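Progress report to the Wickramasinghe Fund
Sellham Neighborhood Kitchen, second report
25/07/2024

Hi Rizwan,

You asked me to keep this one shorter than the last, so I'll try, but a lot has gone on since spring and I do tend to run on (Junaid has already crossed out a page of it).

The big news first. The lunches are now running three days a week, and we served 2,430 meals between the start of the grant and the end of last month. That's more than I put in the application, and I'd love to say it was good planning, but a fair chunk of it came from the Vurnley bus route changing. The new stop is right outside our door, so people who used to go home after the clinic now come in and eat first. We'll take it!

The cooking course has been slower. We had 18 people sign up and most of them stuck with it, though the evening group got thin once the weather warmed up. Sohail Usmani teaches both groups and he's been great about moving sessions around for people on shift work. The knife skills class was the favorite by a mile. The one on budgeting was not, and I think we made it too much like school. Sohail wants to fold the budgeting into the shopping trip, so people work out the price per meal while they're standing in the store with a basket. I like that a lot better and we'll try it in August.

On the money side we're a little under on food and over on equipment. The old chest freezer quit in May with a full load of chicken in it, and we had to cook all of it in one afternoon – that was the week everybody got curry twice. The replacement was secondhand and came from a diner in Porkutell that was closing down. Waqas Khattak drove over with his trailer to pick it up, and the only cost there was $300 for the freezer itself and a sandwich for Waqas. I've put it under equipment and moved the same amount out of the printing line, which we've barely touched. Please tell me if you'd rather see that done another way.

We did have one thing go wrong that you should know about. The dishwasher in the back kitchen failed its temperature check, and the inspector gave us a month to fix it. It turned out to be the heating element, so it was a fairly cheap repair, but we washed by hand for nine days and had to skip one Thursday lunch. We're all signed off now and the letter is in the shared folder with the receipts.

You also asked about the older folks who weren't coming in. Fahad Khattak spent a few mornings going door to door on the streets behind the library, and what he heard over and over was that the food was fine but the room was too loud. So we've opened the small side room for the first hour, with the radio off and proper chairs. It has its own little crowd now. They've started bringing in recipes for us to try, and the lentil and lemon soup from last week is going on the regular menu.

Two things haven't moved. The garden beds are still just lumber in a pile, as the landlord hasn't answered either of my letters, and the allergy training got pushed back when the trainer changed jobs. I have a new date for the training in the fall. For the garden I'd like to ask for a bit more time before we give up on it, and if it's still a no by the end of the season I'd want to put that money toward a second fridge instead. Would the fund be open to that? I can write it up properly if you need it on a form.

For the next stretch, the plan is to keep the three lunch days going, start the new shopping class, and get a few of the course people cooking on a regular lunch day. Two of them have already asked. I'd also like to sort out our ordering, as we're buying rice and oil in small bags like we're feeding a family of four, and Junaid thinks the wholesaler in Vurnley would deliver if we ordered every other week.

The receipts and the attendance sheets are in the folder, sorted by month. If you want to visit, come on a lunch day and come hungry. I'm in the kitchen until two and free to talk after that, and Fahad can show you the side room if I'm stuck at the stove.
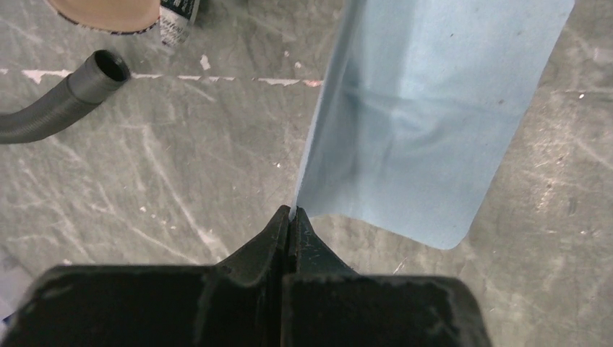
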